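3 July 2022
Notebook, cat play-startle log, Galwood room

Good session today! Eda finally came out from behind the radiator on her own and stayed out for most of the afternoon. I have been chasing one thing since December: does she swat at people because they move fast, or because they get loud? We mixed the two up in every early trial and I want them apart.

Method as it stands: sit on the floor, feather toy out of sight, then either a big arm movement with no sound or a cheerful shout with the arms still. One minute of nothing between trials. We are at 121 trials now, 43 of them with Eda and the rest split between Alemneh and Paltby. The target is still 1,000, which sounds silly until you see how much one cat varies between breakfast and supper.

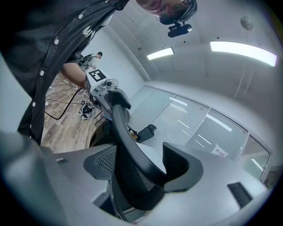 Tail first, ears second, paws last. I'm more and more sure that's the order with Eda, and it's lovely to see it so clearly once you know to look. The tail tip starts to flick, the ears swivel out sideways, and only after that does she go for a hand. Loud voice alone got me flicks and hardly ever a swat. Arm movement alone got swats, and the lower the arm, the worse. A bare forearm reaching out diagonally, like the one in the photo, is just the sort of target she loves, so from now on it's long sleeves and thick cuffs for the arm trials. Cables count as prey too (Paltby bit through my phone charger last week, no harm to her, charger dead).

Alemneh is a different animal altogether. Shout and he leaves. Wave and he leaves a bit slower! No swats in 70 trials, but his pupils go huge both ways, so I'm scoring pupils for him from the next session on. I should have done that from the start.
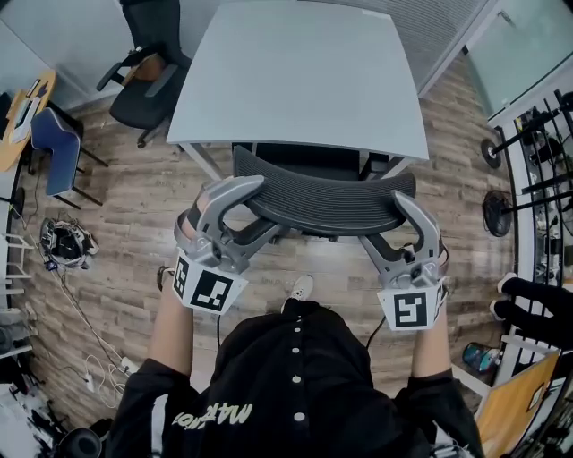
Both grippers on the backrest of the mesh chair.

To do:
- redo the sheet so "ears sideways" and "ears flat" are separate columns, they are not the same thing
- try slow arm movement against fast, same height
- ask at Galwood if we can get the room before feeding time, Eda is much more playful then
- new feather toy, the old one is down to the stick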